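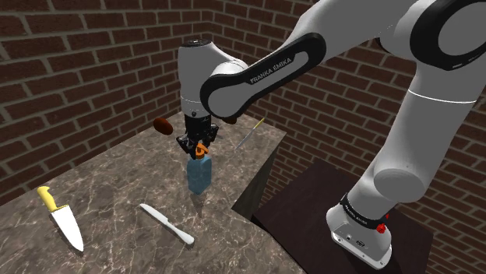
I've had the new Vernero record on for most of May, and I'm still not tired of it. Limutholm is the second album from Nives Negri and Hnat Ostapchuk, and if you only know them from that first tape (all hiss and drum machine, mostly made in Hnat's kitchen) you're in for a surprise, because this one is huge! The opener starts with a single bass note that sounds like somebody blowing across the top of a bottle, a blue see-through one if you ask me, set down on a brown marbled counter with brick walls behind it so everything bounces back at you a little. Then the kick comes in and off we go.

Side A is the dancing side. "Zellel" is the one the radio shows have picked up, and fair enough, it has the best chorus they've written. I like "Night Ferry" more, though. Zoia Kravets sings on it, very low and close, and there's a synth line underneath that keeps slipping out of tune and catching itself again. I've played it for 3 different people now and every one of them asked what it was before the first verse was over.

Side B gets stranger. "1929" is built on an old dance band sample, slowed down until the horns sound like foghorns, and it goes on for ages with hardly any beat at all. I skipped it the first few times. Now I think it may be the heart of the album, or at least the part I hum while doing the dishes.

Gripes? I have 2. The vocals on "Paper Coat" are buried so deep that I had to look up the words, and the last track just fades away when it seemed to be building to something big. Dinesh Prajapati did the mix and mostly he's done a lovely job (the low end is warm and never muddy, even on my sad little speakers), but I'd have pushed those voices up.

The vinyl is out on Unnithan, 200 copies in a plain gray sleeve with a fold-out lyric sheet that leaves out "Paper Coat," of course. My copy plays clean and quiet on both sides. The download has one extra track, a Yevdokiia Nazarenko remix of "Zellel" that I'd happily have paid for by itself.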